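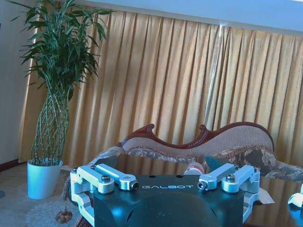 Carrilho House Furnishings Team

Progress report to the Plutwood Fund, March 9, 2024

Hello all, and thank you for being so patient with me over this one! I promised you news of the sitting room by the end of winter, so I'll start with the sofa, as it's the thing everybody asks after.

The carved top rail has stayed as it was, dark and reddish, and I'm very glad we argued against stripping it. The pale beige on the back has had a gentle clean (Judite Cardoso did most of it, over two long afternoons) and we've kept the floral cushions, fringe and all. I know one or two of you wanted plain ones. I did try a plain one and it looked like a dentist's.

Next, the tables. Your second payment went mostly on these, 1,000 pounds less the delivery from Stisine, and we had 60 pounds left over which I've put towards wax.
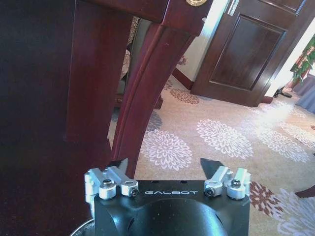

The polishing took longer than I'd allowed for, 34 hours if you add up the timesheets, and I'd like to move a bit of money across from the lighting line to cover it. The lamps can wait until July. We also had a long chat about whether to keep the patterned carpet and decided we would, at least until the fund meets again. It's old and I'm fond of it, and a new one would eat the whole of next year's grant.

The plant was my own idea and wasn't in the budget, so it came out of the tea money. I wanted something tall and green to go with all that dark wood, and I think it earns its place.

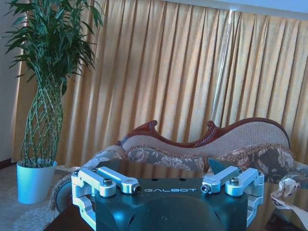
The plant in its white pot, with the curtains and sofa

Curtains, then. Dekine quoted us for new ones and I nearly fell over, so we had the old golden ones rehung instead for 56 pounds. The pleats took some coaxing, but I'm ever so pleased with them.
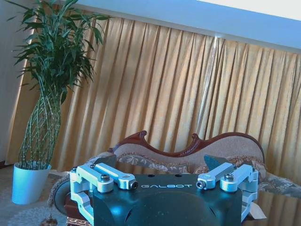 Golden-yellow pleated curtain, sitting room

Still to do: the lamps, a second coat of wax, and a decision from you about the carpet. Could you let me know about moving the lighting money before I book the polisher again?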